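Does working alongside a robot arm change the job much?

Posted by Hauwa Omoregie in Work and Jobs

I work at Trornell, where we check toy kitchen sets and play food before they go out to shops. In July we were told that two robot arms are coming to the sorting tables. There are 40 of us on the floor. The manager says no jobs will go, but my line will move from handling to "supervising", and I don't really know what that means over a whole shift. We had a morning at the demonstration table and I took some pictures. It was set out with the same sort of things we deal with, a colander, a pot, strawberries, a bottle of ketchup. Has anyone been through this? Did your pay or your hours change, and is it boring?
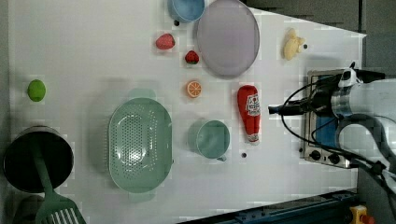
Reto Thaler
Ask about pay grades before it starts. At our place the people who minded the arms stayed on the packing rate for months, and it was only put right after they went to the union together. Get the new job title in writing. Hours stayed the same for us but breaks had to be staggered, as there always had to be a trained person within reach of the stop button.

Your other worry is fair too. Your hands get a rest and your eyes get tired. I used to go home with sore wrists, now it's headaches if I don't look away from the table often enough.

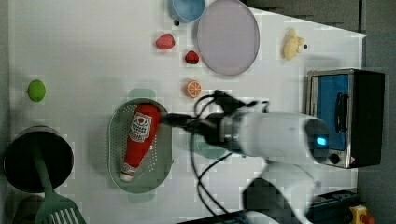
Tundstead, July

Update from Hauwa Omoregie: thank you, Reto. I asked about the grade and was told it is "under review", so I have put it in an email. The training is two days, on full pay. Most of it is learning when to step in and when to leave the arm alone. I found that harder than I expected. When it takes hold of the ketchup you want to reach over and do it yourself, and you mustn't – hands stay off the table until it has been stopped.
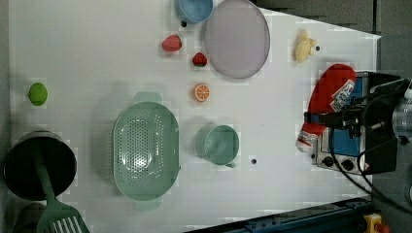
Brigitta Baumgartner
boring yes. you get used to it. bring a cushion

Alois Eberhard
I was a line lead at Dukero when we went over to arms, so this is from the other side. The work that grew was the setting up. Someone has to lay the table out, write down what went wrong and put everything back for the next run, and managers forget to allow time for it. We had a sheet with 196 lines on it by the end of the first month, all filled in by hand by people who were supposed to be "just watching". Try to get that counted as part of the job.

The cables were another thing. On a table like yours, with leads looping across the top near the colander and the oven, agree who checks them at the start of a shift and who signs for it. Ours was left to whoever noticed. Wafula Shemweta on nights ended up doing it every time, unpaid, before clocking on.

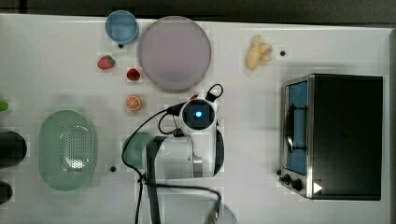 As for whether jobs go, ours didn't in the first year, but leavers weren't replaced and the night shift got thin. I would ask your manager that question directly, because "no jobs will go" can be true while the floor gets emptier. Ask who does the layout as well. A plate, two strawberries and an orange slice look like nothing to put out, but it adds up when you reset the table all day, and it is still bending and reaching. Our rota swapped people between layout and watching every hour and there were fewer complaints after that.

Hauwa Omoregie
Thanks Alois, I'll ask about the rota. Still no answer on the grade.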